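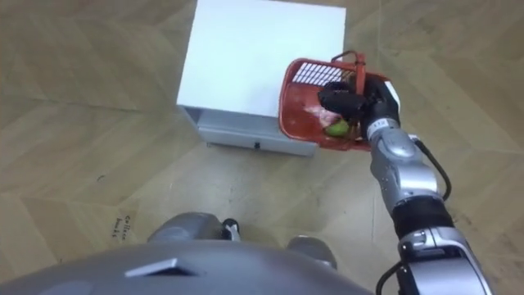 Zigzag Floors and Baskets Full of Holes

Look down the next time you walk into a room. The floor might be carpet, tile, or wood. If it is wood, the pieces might be laid in a zigzag. That pattern has a name: herringbone.

Where does the name come from?

A herring is a small silvery fish. Its thin bones slant away from the backbone on both sides, like a row of letter V's. Long ago, people thought certain floors and fabrics looked like those bones, and the name stuck. You can find herringbone on coats, brick paths, and walls as well as floors.

A wood floor made of pieces set in a pattern is called parquet. Say it like this: par-KAY. It is a French word.

How is a herringbone floor made?

Each piece of wood is a rectangle. The floor layer puts the short end of one piece against the long side of the next, so the two make a corner like a capital L. Then another piece goes on, and another. Turn the L a little and you have a V. Put many V's in a line and you have a zigzag.

The first row is the hardest. If it is crooked, every row after it will be crooked too. Floor layers often stretch a string across the room or snap a chalk line on the ground before they start. At the walls, the zigzag has to stop, so the last pieces are cut to fit.

The town library in Drovport has a herringbone floor in its reading room. It was put down 84 years ago, and it has 587 pieces of oak. When 2 of them cracked one February, workers took out only those and glued in new ones. The new wood was paler than the old wood for a long time.

Why do wood floors get marks?

Wood is hard, but it is softer than a lot of things that touch it. Shoe soles leave scuffs. Chair legs leave dents. A bit of grit under a box can draw a thin line when the box is pushed. Some marks are only on top and can be rubbed off with a soft cloth. Others go into the wood itself.

A low white cabinet can stand right on a floor like the one at the top of this page. Cabinets are heavy, so it is better for two people to lift one than for one person to drag it.

What is a basket for?

A basket lets you carry several small things in one trip. Without one, you have to hold everything in your arms, and the round things roll out first. A red plastic basket with a handle can take a piece of fruit, a soft package, and more, and you still only have one thing to hold.

The first baskets were woven from grass, reeds, or thin branches. People were making them thousands of years ago. Woven baskets have gaps because the strips cross over and under each other. Plastic baskets are made in a mold, and many of them have holes too. The holes are put there on purpose.

Here is what they do:

They make the basket lighter.
They save plastic.
They let air in and water out.
They let you see what is inside.

The strips between the holes hold the basket together. A grid of thin strips can be stronger than it looks, as each strip shares the load with the ones next to it.

Why does the handle stand up?

Many shopping baskets have handles that swing. When you lift, the handle points up and the weight hangs under it. Let go and it can fold down to the rim, so another basket can sit inside. That is how a store keeps a tall stack of baskets by the door.

Try to put heavy things in the middle. If they are all at one end, the basket tips. Soft things like bread go on top – a can of soup will flatten them.

Something to try

You need 2 sheets of thick paper, scissors, and a pencil.

1. Cut each sheet into strips. Make every strip three times as long as it is wide.
2. Lay one strip on the table at a slant.
3. Put the short end of the next strip against the long side of the first one, near the end, so they make an L.
4. Keep adding strips, first one way and then the other.
5. Use the pencil to mark any strips that stick out past the edge of the table, and cut them on the line.

If you use two colors, one for each direction, the zigzag is much easier to see.

Words to know

Parquet: a floor made of wood pieces set in a pattern.
Herringbone: a zigzag pattern made of rectangles.
Mold: a hollow shape that is filled to make an object.
Rim: the top edge of a basket, bowl, or cup.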